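Notes > Data collection > Towels, second round

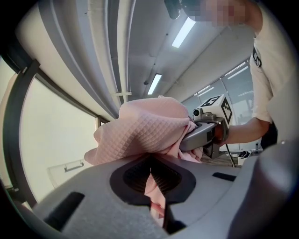 Second round of towel demonstrations

Last updated 2024-08-07

We have gone back to cloth. The first round, in February, gave us 221 demonstrations, and the policy trained on them could pick up a towel but made a mess of passing it from one gripper to the other. It would close on a single layer near the middle and let the rest slide. Oskari Koivisto went through the failures and reckoned we had shown it too many tidy starts, with the towel already laid out flat and a corner in easy reach.

So this time the cloth starts bunched. One person works each gripper, the pink waffle towel goes between the two, and nobody smooths it out first. Shuk-fan Yip wrote the new instructions and they fit on half a page. Start recording before the cloth is touched. Keep the marker cube facing away from your own arm. Hold still for a moment once both jaws have closed, then let go with the first one. If you drop it, carry on and pick it up again, because we want those as well.

Having two people on one towel is slower than I had planned for. You have to agree who leads, and talking about it takes longer than the movement does. Unnur Bjarnason and Jarrah Ellery got quick at it by the second session and stopped talking altogether. Their runs are smoother than mine — I tend to tug. 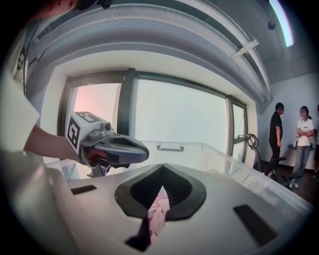

We do them in blocks of 20 and then swap roles, otherwise one person's habits end up all over the set. A block takes some 30 minutes when the tracking behaves. Bright light from the windows has been the main nuisance, and a few runs had to be thrown out where the cube was lost for too long. Lowering the blinds helped with that but made the cloth edges harder to pick out in the darker corners, so we have left them up and accepted the losses.

The target is 2,000 and we won't reach it this month. I would sooner train on what we have, see whether the handover gets any better, and then decide what to collect next. Smaller cloths are first on the list, then anything with a hem thick enough to catch.

Contact: Ebony Faulkner | © Ebony Faulkner | Back to top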